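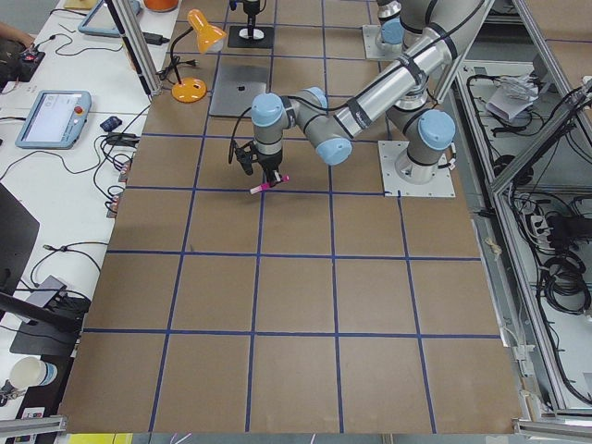
## Hondstead masking tape, blue, after one summer of use

I bought this tape in August, when I decided to paint the small bedroom and the corridor. Before that I always used the cheapest tape from the supermarket, and I always had the same problem: the paint went under the edge and I had to correct the line with a small brush for the whole evening. A colleague told me that the tape matters more than the paint. I did not believe this, but I wanted to try.

The Hondstead comes in two widths. I took the wider one for the skirting boards and the narrow one for the window frames. In the shop there was also the Cimon tape, which costs a little less, so I bought one roll of it for comparison.

### Sticking it on

The tape goes down easily and it can be lifted and placed again if you are quick. I had to do this many times at the first window, because I am not good at keeping a straight line. It tears by hand, but the torn end is not very clean. For the corners I recommend a knife.

On smooth painted wood it holds very well. On the old wallpaper in the corridor it holds too well. When I removed it, a thin layer of the paper came with it in two places behind the door. The packet says "delicate surfaces", so I think this is a fair complaint. The Cimon did not damage the wallpaper, but it also fell down by itself during the first night.

### The paint line

For this I am really satisfied. I used the Aguirre wall paint, two coats, and I pressed the edge of the tape with an old bank card before starting. The line above the skirting board is sharp along the whole wall. Only near the radiator, where I could not reach properly with the card, some paint went under.

With the Cimon the line was acceptable on the wood and quite bad on the plaster.

### Taking it off

The instructions say to remove the tape within 4 days. On the bedroom window I respected this and it came away in one long piece, with no glue left behind. On the kitchen window, which gets the sun from lunchtime, I forgot it for much longer, and there it broke into small pieces. I needed warm water, washing-up liquid and a lot of patience. I cannot blame the tape for this, but please write the date on the wall if you are forgetful like me.

### Small things

- The roll has no plastic cover, so dust sticks to the sides if you leave it on the floor.
- The end is difficult to find again. I fold a small corner before I put it away.
- The colour is easy to see on white walls, less easy on my dark green door.

I would buy the Hondstead again for wood, metal and new plaster. For wallpaper I would first test a short piece somewhere behind the furniture. My sister has now asked for the rest of the narrow roll for her bathroom, so I will need another one before I start the ceiling.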